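Ristent manipulation stack, workshop notebook
July 24, 2022
Entry by Delphine Baptiste, Stellmont
Subject: move executor, release timing and board state reconciliation

Work continued on the executor branch for the chess cell. The purpose of the session was to determine why the planner and the board tracker disagree after a completed move, and to settle the order of operations at the end of the release sequence.

Under the present design, the planner issues a move as a source square and a target square. The executor expands this into approach, descend, close, lift, transfer, descend, open and retreat. The tracker is suspended at the start of the descent and resumed when the executor reports retreat complete. The source square is marked yellow and the target square green, so that the operator can compare the commanded move with the board at any time.

The log from the Vernomside build shows that retreat complete is published when the last waypoint is sent to the joint controller. It should be published when the joints have settled. The tracker therefore resumes while the gripper is still traveling over the far ranks, and any square behind the fingers is reported as unknown. The planner treats unknown as empty. This accounts for both of the illegal move proposals recorded in the May entries, which had been attributed to the classifier.
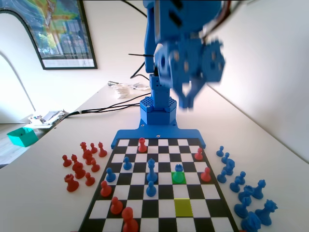
Two changes were made. First, the executor now waits for joint velocity to remain below threshold for 405 ms before publishing. Second, the tracker may no longer convert unknown to empty. A square that cannot be classified keeps its previous value and is flagged stale, and the planner must refuse to search while any stale flag is set. Ferreira's replay script was run against the stored sequences, 3,000 frames in total, and the illegal proposals did not recur. The replay exercises the tracker and planner only. It says nothing about the settling time on hardware.

Captured pieces remain outside the state model. The tracker crops to the board border, and the planner derives material from the move history. This is acceptable for ordinary play. Promotion is not handled, as the executor has no pick location for a piece standing beside the board. A request for a fixed side grid has been entered in the tracker backlog.

Open items:
Confirm the settling threshold with the arm at full extension over the near rank.
Rename retreat_complete to retreat_settled in the message definitions and in the operator display.
Check whether the highlight should clear on release or on reconciliation. The current code clears it on reconciliation.
Merge is withheld until the first item is closed. Colleagues using the cell should remain on the previous tag.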